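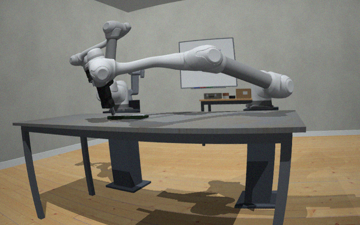 ## 3. Leveling your Puvik table

Okay, the legs are on, so now we get rid of the wobble! I've set up more of these than I can remember, and this is the part I'd slow down for.

1. Push the table to where it's going to live. My floor slopes toward the window, so leveling it in the hallway first got me nowhere.
2. Lay a spirit level along the long side, then across the short side.
3. Find the low corner and turn its foot counterclockwise, 2 turns at a time. Check the bubble again before you touch another foot.
4. Snug up the lock nuts with the 24 mm wrench (the flat one in the bag, easy to mistake for packaging).

**Note:** If you're on thick carpet, wait a day and check again. Mine sank a little on one side and I had to redo step 3.

**Caution:** Please don't lift the table by its top to reach a foot! Get a second person to take the weight at the frame. Elaine Sampaio helped me with mine, and we still nearly caught a finger.

Leave the wrench somewhere handy, you'll want it again in section 4.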